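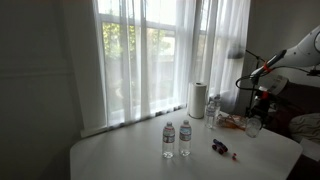
Equipment Requests for Tabletop Robot Arms: Frequently Asked Questions

Who may submit a request?
Any program office at Birdale may submit a request for an arm, a gripper or a replacement sensor. Requests received by the end of November are considered for the following budget year. Obaidul Chowdhury receives all forms.

What does the standard allocation cover?
The allocation covers the arm, one two-finger gripper, cables and the supplier's installation visit. It does not cover furniture, lighting or the everyday objects used in handling work. Bottled water, paper towels, jars and small toys are charged to the program's supply line.

Does the room need to be altered?
In most cases, no. An ordinary room with a window and a sturdy table is acceptable. Applicants should submit a floor sketch showing the reach of the arm, the route of the cables and the nearest outlet. Electrical work is quoted separately and may add up to 20 percent to the installation charge.
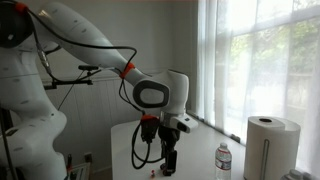 Nilmini Mondal advises that cabling be priced as a separate item, and that programs order one spare set with the arm. Spares ordered later from Ivero are subject to a minimum order, and the wait last year was 31 days.

May a program lease instead of buying?
Yes. Leases run for two years and include one service visit per year. The Hisness lease form must be signed by the program head before it is sent to the supplier. Gripper fingers are treated as wear parts under both arrangements and are not replaced free of charge.

How should floor and table space be planned?
Allow room for objects that are waiting to be used as well as those within reach of the gripper. Lamp stands and other freestanding items must be shown on the sketch.
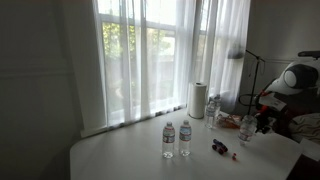 Tabletop with bottles, paper towels and a toy car.

Where are spare parts recorded?
All parts are entered in Filip under the program's own code. The current catalog lists 79 approved items. Items outside the catalog require a written quote and the approval of Dima Darwish.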